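Food parcels or cash for the Kiani appeal?

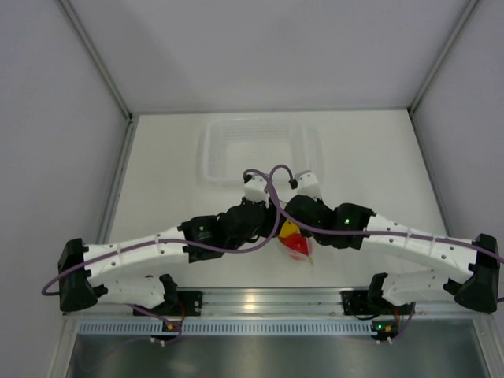 Two arms and a plastic bag, with a basket behind.

stalden_north
Posted in General giving

Our group has raised money for the Kiani appeal since April. The field office has now asked whether we want our share to go out as food parcels or as cash to the families. We have to answer as a group and we're split. What have other people done?

Bolidel
Cash. We sent parcels for 2 years and a big part of the money went on trucks and storage. Families got rice when they already had rice and needed cooking fuel or school shoes. Let them decide.

tenpenny
I don't agree that it's that simple. Cash works where there is a market with food in it. If the road is closed and the shops are bare, handing out money pushes up the price of whatever is left. Is there a working market in Kiani or not? That's the first thing I'd ask.

stalden_north
There is one, open most mornings. The field office says prices have gone up but didn't say how much.

mgrover
We had the same argument at our church in Stalden. What bothered me was the mailing that came with it. Crying kids on every page, no fathers, no one working, no one doing anything. I've met people from that area and they run farms and repair shops. I stopped giving to Fastano over those mailings.

tenpenny
The mailings are ugly but they bring in money. I'd take an ugly mailing and a full warehouse.

mgrover
And then people here grow up thinking the whole region is helpless. That has a cost too, it just doesn't show up in the accounts.

Bolidel
Agree with mgrover on this. It's also why parcels are so popular with donors. A parcel looks good in a newsletter and a bank transfer doesn't.

quietriver
Can I ask about numbers? How many households are on the list?

stalden_north
It was 828 when we started and 833 on the last update. Our share would cover 17 of them through the winter.

quietriver
Then I'd ask those 17 what they want. It's a few phone calls for the field office. My guess is most say cash and a couple of the older ones say parcels - the walk to the market is over an hour from some of the farms.

tenpenny
I could live with that. Get the prices in writing first, though.

stalden_north
OK. I'll write to the field office tonight and ask for both, the price list and the calls. Will post when they answer.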